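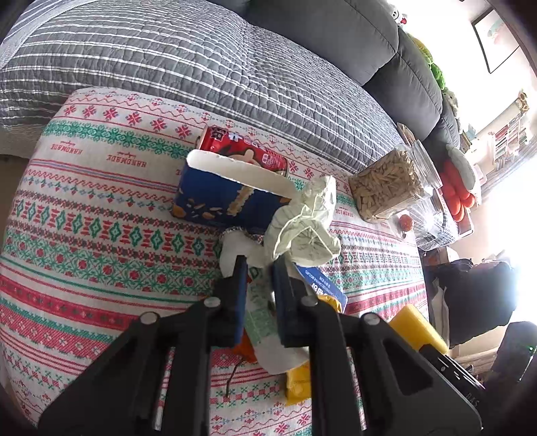

Snack packages between the two jaws of a hand-held gripper, on a patterned bedspread.

The software team at Galtholm does not begin its day with a robot. It begins with recordings from grippers that people carry in the hand, in ordinary rooms. I spoke with the team's lead engineer in their office on 6th December.

"A clean table teaches the planner very little," she told me. "Bags fold, one box hides another, and the perception must still say where a finger can go."

Their tool, called Geten, cuts each recording into short clips and estimates the path of the gripper. The planner is trained on these clips. Since April the team has kept up to 2000 of them, and another 200 wait for checking. I asked why the checking is still done by hand. "The path can look smooth and be wrong by 50 millimetres," she said. "We have a number for this error, but I do not trust it yet."
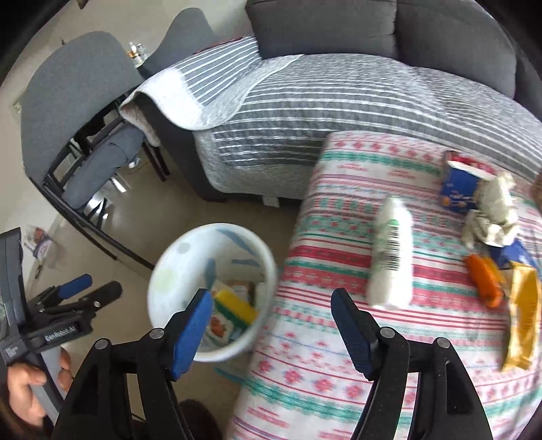 Software / Perception

Two grippers in one view give a different problem. Geten must decide which jaws belong to which path, and when both have blue pads the colour does not help. The present version follows the shape of the fingers and asks a person when it is not certain.

"It asks too often," she admitted. "Before, it was asking never, and this was worse."

The next release, Gullitz, should compare six clips of the same room together. The team has not decided the date. First they want to repair the clock drift between devices, which she called "boring work, but everything stands on it".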